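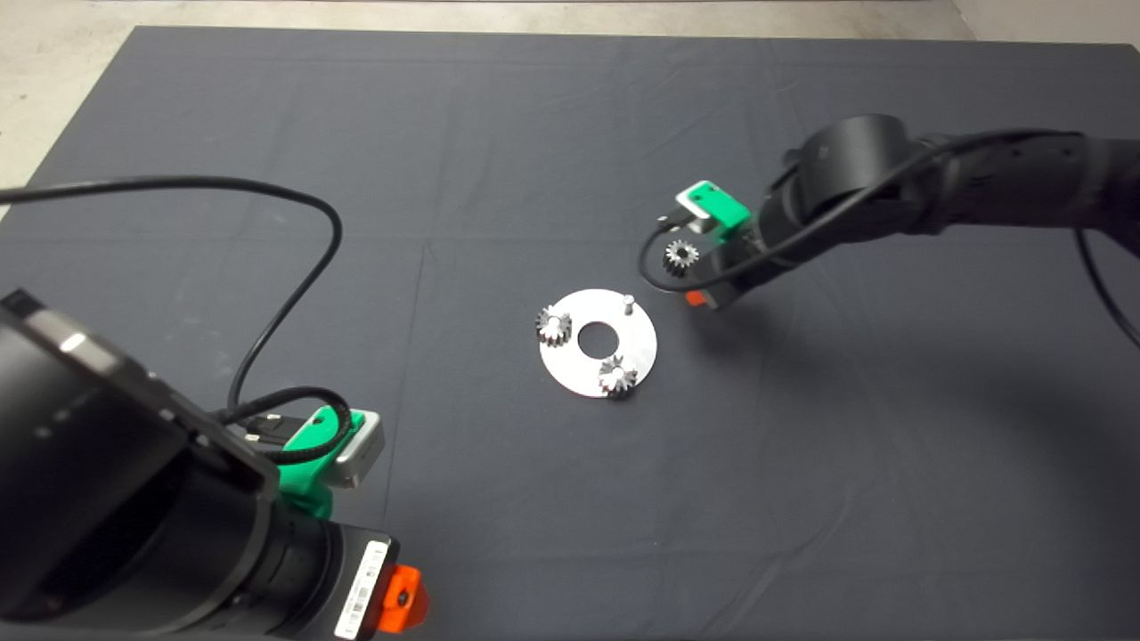 Third gear on its way to the peg, left arm on standby.

So I lost most of January to a cable. I had the two arms doing the gear job (pick up a gear, drop it on its pin, repeat until the plate is full) and the first two gears were going on beautifully. The third one? The right arm would come in over the pin, start down, and quit with a wrist fault. Every time I thought I'd fixed it, it would behave for a while and then go right back to sulking!

I blamed everything. I recalibrated the sensor, I slowed the descent, I swapped gears, I even ironed the mat (don't ask, my wife already has). Finally I dug through the log and found 23 faults in the last 100 runs, all of them with the wrist turned nearly as far as it goes. I sent that to Bujar Pavlović, who I used to work with at Romerum, and he wrote back one line: "Check your cable at the end of the turn."

Ugh. Yep. I'd zip-tied it too close to the wrist, so on that last bit of rotation it pulled tight and tugged on the connector. The arm felt a load it didn't expect and stopped, exactly what I'd told it to do.

And here's where I have to confess something. On run 543 I got fed up and raised the force limit, and then reached in to straighten a gear with the power on. The arm picked that moment to let go of its fault and move. I got a pinched knuckle and a good scare. The limit is back where it was, and the e-stop now sits by my left hand.

I cut the tie and gave the cable a bigger loop. Next up is a run of 1000, so wish me luck.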